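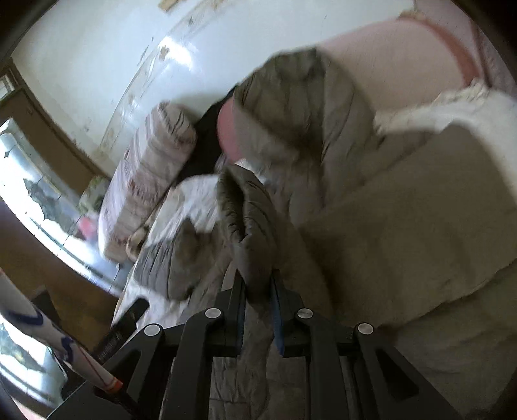 Quilted fabric held between the fingers of a gripper.

Training grant – can we count staff wages as our match??

Posted in Small Employers > Funding and Training

stitchroom

Hi all, quick one, or I hope it's quick. We're a small repair and alterations shop in Vorkunlow and we got picked for the county skills grant, the one for employers under 20 staff. Award is $3000. Great. Except it's a match grant and I read that part at 11 at night after we'd already said yes.

So we have to put in the same amount ourselves. Application said "cash or eligible in-kind." I put down wages for the people being trained, 4 of them, for the hours they're sitting in class. Nobody queried it then. Now I'm in Floltent trying to do the budget page and it wants a category for every line and there's no category for wages. There's Trainer Fees, Materials, Venue, Travel, Other. If I put it under Other I get a red box saying "supporting evidence required (see Form 308)". Form 308 is one page and it's all about equipment. Serial numbers and so on. Nothing on it about people.

Things I don't know:

Do trainee wages count or not? Can it be gross pay or does it have to be take-home? What about the payroll tax on top?

Training is being run by Khokhar, they invoice half up front and half after. Do I pay the first half now, before the agreement is signed? They're holding our dates, but only til Saturday.

Also two of the four are part time and the class falls on a day they don't normally work. I'm paying them for it obviously. Does that change anything.

I've emailed the grant office and got the auto reply. Anyone been thru this? Don't want to do it wrong and have to pay it back, we do not have three grand lying around. Thanks

gravelroad

Wages should be fine, everybody uses wages. Just stick it in Other and upload a payslip. We did a different grant a couple years back (state not county) and they never looked at any of it. I wouldn't stress

second_shift_supervisor

Please don't just stick it in Other and hope. I've done three of these county ones for our place and the last one got pulled for a desk review, every line. It was OK in the end but only since I'd kept everything.

First thing, DON'T pay Khokhar yet. Not a cent before the agreement is signed by both sides. Anything dated before the start date on the agreement is ineligible, and that goes for the grant money and your match too. Invoice date counts as well as payment date, at least it did for us. Ask them to hold the dates on an email saying you're approved and waiting on signatures. Training outfits deal with this all the time. If they really won't budge, pay a deposit out of your own pocket and leave it out of the claim completely – but then your trainer fee line is smaller, so redo the sums first.

Wages. Yes they counted for us, as in-kind match, with conditions:

Gross hourly rate times hours actually in training. Gross, so before deductions. Take-home doesn't come into it.

Employer payroll tax – we were allowed it, but it had to be on its own line with the working shown. A coworker at another site was told no. Ask your officer and get it in writing.

Only hours when the person was in the class. No lunch. No driving there. No "catching up on work after".

Sign-in sheet for every session, with start and finish times, signed by the trainee AND the trainer. This is the one people get caught on. You can't really make them up afterward and you shouldn't try. Print a stack before day one.

Part timers on a non working day: fine, as long as they're on payroll for those hours and it shows on the pay stub. If you're paying them some other way (cash, time off later) it won't count. If it pushes anyone into overtime, claim the normal rate only. That was in our guidance notes, check yours.

Now the Floltent thing. It's a bad form and not you. The category list you see is for the grant side of the budget. There's a second tab for match, and it stays hidden til you save the first page with at least one line in it. Put in your trainer fees, hit save, go out and come back in. You should get a tab called Match Contribution, and in there is a dropdown with Staff Time. That asks for Form 601, the one you want. 308 is equipment only, you're right, ignore it. 601 wants name, job title, rate, planned hours. Planned is ok at this stage, you swap in the actual hours at claim.

Don't use the browser back button in there. I lost a whole budget that way. Use the Return link at the bottom.

And last thing, do the math before you submit. Four people at a normal shop wage for a short course may not get you up to the full match. If wages come up short you need to make up the rest in cash, e.g. you pay part of the trainer fee. If your match comes in under, they cut the award down to the same number. So it's not necessarily a payback situation, they reimburse less.

stitchroom

Oh my god the hidden tab. It's there. Thank you!! I had been staring at that page for two evenings.

Did the sums and you're right, wages don't get there, we're short by a chunk. So we'll cover part of the trainer fee in cash. Khokhar were nice about it, they'll hold the dates til the agreement's back. No answer yet on the payroll tax so I've left it off for now.

second_shift_supervisor

Good. Leave it off unless they say yes in writing. Adding a line later is a change request and they're slow but it can be done.

hikora_user

Adding one thing for anyone who lands here from search. If you run payroll thru Hikora the standard pay stub export doesn't show hours per day, only the period total. My officer sent it back for that. Theres a setting under Reports for a daily breakdown, turn it on BEFORE you run the pay period, it won't go back and redo old ones. I ended up sending timesheets with the stubs and they took those. But it held up the claim until September.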